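Re: [shop-bots] sorter arm, foam board fit
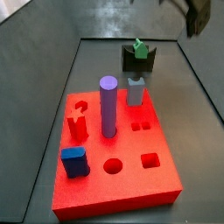 OK so the arm is back together and I got a good hour on it last night. The Lokura servo on the wrist is still the weak spot, hums when it holds still. Going to swap it for the Vella one before I touch anything else.

On August 11, 2020, Keith Lockwood wrote:
> Did you ever settle on a clearance for the cutouts? I'm at the
> Zudcombe shop with the cutter until 7 and could do you another
> board. Also what are you using for the pieces, same height for
> all or mixed?
> Keith

Mixed heights. Purple cylinder is the tall one, the dark blue pill shape is a lot stubbier. Keep it that way pls, I want the arm to have to deal with it.

Clearance, no, not settled. The star leans in its hole so I'd go tighter on that one only. Leave the round and square holes as they are. And keep the red foam, I already tuned the color threshold for it and dont want to do it twice. Yes the star is red on red, I know. Leave it.

Green house is sitting on the black block at the back for now. No idea yet if I want that as a pickup stand for good. The curved top is handy but the approach angle is tight from the right side.

Script is at 328 lines and a mess, will post when its fit to read. Grip limit is 60 in the config if anyone is copying mine, 79 was squashing the test foam.

Anybody got a spare Wainwright bracket? Short one. Will trade servo horns.

gotta run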